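Tips for recording demos at your kitchen table

I've done 638 grabs with the hand-held gripper for the Fistanano set, so here's what helps me! Use a shallow tray and keep spare snacks off to the side, ready to swap in. Twisted candies are a nice warm-up (clear film is a pain, go slow).

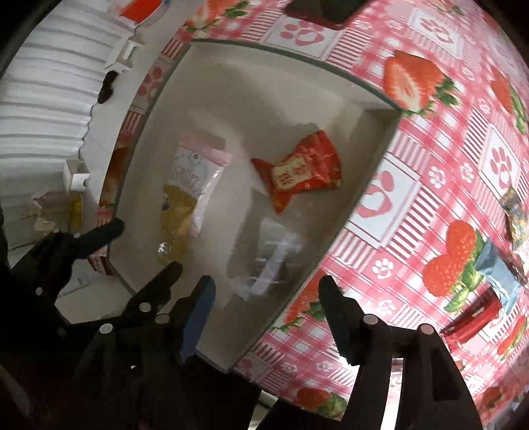

Move everything around after each take, or the model just learns your favorite spot. I stop at 90 a session and have a snack myself.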